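4. Puesta en marcha del deshumidificador

Antes de empezar, una advertencia sobre la caja: la pegatina promete «aire seco en minutos». No cuente con ello. El Puvura 14 es un aparato correcto para habitaciones cerradas, pero el agua que lleva meses metida en una pared no sale en una tarde, diga lo que diga el embalaje.

4.1 Colocación

1. Saque el aparato de la caja y déjelo en posición vertical durante 3 horas antes de enchufarlo. Hay quien lo enchufa enseguida y asegura que no ha pasado nada. Puede ser. La garantía, en cambio, no cubre el compresor en ese caso.

2. Elija un suelo firme y nivelado. Las alfombras gruesas tapan la rejilla inferior y engañan al flotador del depósito.

3. Deje un palmo libre por detrás y por los lados. El folleto comercial habla de «instalación en cualquier rincón»; ignórelo.

4. Cierre puertas y ventanas. Un deshumidificador con la ventana abierta intenta secar la calle.

Nota: los trucos de colocación que circulan por los foros (encima de un armario, dentro de la bañera, tumbado bajo la cama) no mejoran el rendimiento. El segundo es además peligroso.

4.2 Primer encendido

5. Compruebe que el depósito encaja hasta el fondo. Debe oírse un clic. Si el piloto rojo sigue encendido, retire el depósito y vuelva a colocarlo; no lo fuerce.

6. Conecte el cable directamente a la pared. No use regletas ni alargadores enrollados.
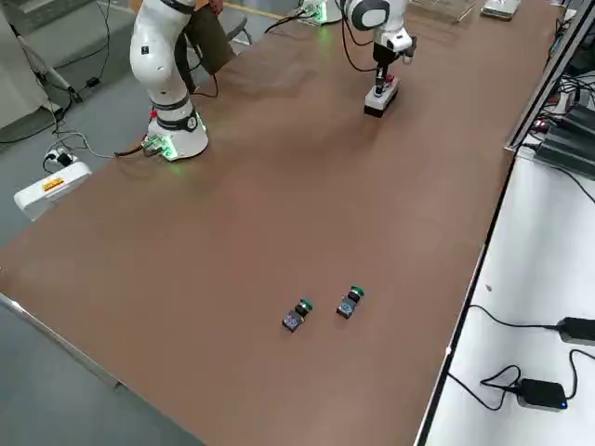 7. Pulse el botón de encendido y espere. El ventilador arranca primero y el compresor tarda un poco más. El golpe sordo que hace al entrar es normal y no conviene desmontar nada por su culpa.

8. Seleccione el modo continuo para el primer día. El modo «inteligente» se guía por un sensor situado a un dedo de la salida de aire, de modo que mide sobre todo el aire que él mismo acaba de secar. Elsa Dahlgren, que revisó esta guía, lo defiende para dormitorios pequeños. Yo sigo sin estar convencida.

Precaución: no cubra el aparato con ropa húmeda. Cuelgue la ropa en un tendedero, delante de la salida y sin tocarla.

4.3 Qué esperar del consumo y del agua recogida

La placa trasera indica 286 vatios. Con el compresor en marcha, esa es la cifra que debe usar para calcular el gasto. La palabra «eco» impresa en el frontal no la modifica.

El catálogo afirma que recoge hasta 14 litros al día. Esa cantidad corresponde a un cuarto muy caliente y muy húmedo, condiciones en las que pocas personas aceptarían vivir. En el sótano de Dilomstead donde lo probamos en diciembre, el depósito no llegó a llenarse en la primera jornada. Si a usted le pasa lo mismo, el aparato no está averiado: el aire frío contiene menos agua.

9. Anote la lectura de un higrómetro independiente por la mañana y por la noche, siempre en el mismo sitio. El Hasell de esfera sirve, una vez calibrado. No se fíe solo de la pantalla del aparato.

10. Si la humedad no baja al cabo de una semana, busque la fuga, la grieta o el desagüe antes de comprar un segundo deshumidificador. El vendedor le aconsejará lo contrario.

4.4 Filtro

11. Extraiga el filtro por la ranura lateral y aspírelo cada dos semanas. Puede lavarse con agua tibia, sin jabón. Espere a que esté completamente seco para volver a montarlo.

12. Los filtros «antialérgicos» de Wikström encajan en la misma ranura. Son más densos y reducen el paso de aire; no hemos notado ningún otro efecto.

Precaución: desenchufe siempre antes de retirar el filtro. El botón de apagado deja el aparato en espera, con corriente en la placa.

Para el desagüe permanente con manguera, consulte el apartado 5.

Texto: Tuva Lindholm. Revisado el 28 de abril de 2020.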